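The Second Life of the Office Tower
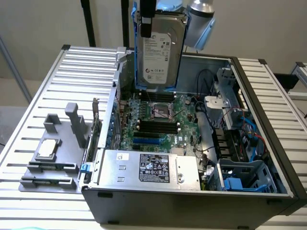 8 minute read

There is a particular kind of computer that lived under a particular kind of desk for most of my working life. It was black, with a bit of silver for glamour, and it was useful mainly as a footrest that hummed. I kicked one for years. I never once wondered what was in it, in the same way I never wondered what was in the photocopier, or the sandwiches.

Then the company I worked for moved floors, the towers went into a storage room, and in November I came home with one. The price was nothing. The elevator was out, so I would argue it was not quite nothing.

What I have learned since is that a large number of otherwise reasonable people spend their evenings with the side panel off one of these things. They lay it down flat like a patient, peer in, and say "huh." Then they order something.

I can see the appeal. An old Dell tower, opened up, is one of the more orderly places you are likely to look into this week. There's a green board, there are slots in rows, there are little blue plastic bits. The blue bits are the whole secret. At some point a designer decided that anything a human being was supposed to touch should be blue, and that everything else should look as if it would rather be left alone. Blue tab on the edge, blue clip by the slot covers, blue rails on the hard drive. My kitchen has no such system, and I have owned it longer.

The caddy is the part I would show a skeptic. A 3.5-inch hard drive is a dense slab of metal with a label full of certification logos, and it has no natural way of staying anywhere. In the old days you fixed it in place with four screws, of which you had three. The caddy wraps around the long edges of the drive and gives it rails, and the rails go into the cage, and then you are finished. It's the same idea as a dresser drawer, carried out with more competence than most dresser drawers.

Taking things out is the easy part, and it's where most people get carried away. The memory goes first, a white latch at each end of the slot, a small click, and you feel like a surgeon. Then you lift the lever on the processor socket and the little metal frame swings up, and you're looking at a field of pins so fine that breathing near it seems rude. This is the moment to put the cover on, if you kept the cover. I had not kept the cover. I used a sticky note, which a man at the recycling counter later described as "a choice."

He works at Bitar, a refurbishing shop that sits between a tire place and a store that sells only lamps. On Wednesday evenings Bitar opens its back counter to anybody who wants to bring in a machine and be judged. I went with mine in a laundry basket. The fellow ahead of me had brought his in the original box, foam and all, and I could tell which of us was going to be served with more respect.

The shop keeps a tally on a whiteboard by the register. On the night I visited, it said 585 towers for the year, of which 274 had gone back out the door working. The rest had gone out the door as parts of other towers, or in a bin marked METAL. I asked if that was a good ratio. I was told it was a good ratio for towers and a terrible one for printers, a subject on which the room became heated.

What does a person do with a revived office computer? The answers I collected were various and mostly unpersuasive. One woman runs her sewing patterns off hers. One man has turned his into storage for every photograph he has ever taken, which he estimates he'll look at when he retires. Several people had plans involving the word "server." A teenager wanted to play games on his, and was told gently that the power supply was the original, that the original power supply was built to support spreadsheets, and that he should read the label on it before he bought anything with fans and lights.

You should read the label on it too. It's a black rectangle of tiny white text on a big silver box, and like all tiny white text it contains the one thing you needed to know before you spent the money.

Spending the money turns out to be the actual hobby. The tower was free. The memory was not, and neither was the screwdriver set from Flerkano, 28 bits in a folding case, of which I have used one. I also own a Mulum mat now. A Mulum mat is a gray rubber rectangle with a grid of little wells for screws, and I was told I could not do without it by people who had evidently done without it until that month. I drop the screws in the wells. I then knock the mat.

Cables are where the romance fades. Inside the case they come in bundles, blue ones and a red one and a thin black one that loops off across the board on private business, and each of them was put there by someone who knew the right order. You unplug two and the order is gone. The standard advice is to take a picture first. The standard practice is to take a picture afterward, and to study it for clues.

I did get it back together. It took me three evenings and a second visit to the counter, where I learned that a drive needs one cable for data and another for power, and that I had been generous with the first and stingy with the second. When I finally pressed the button, the fan came on with a sound I recognized in my shins.

It's under the desk at home now, running a free operating system called Tuhiwai that I installed on the second try. It keeps our tax returns and a great deal of music. The side panel is on, mostly. It has a latch that I believe goes the other way.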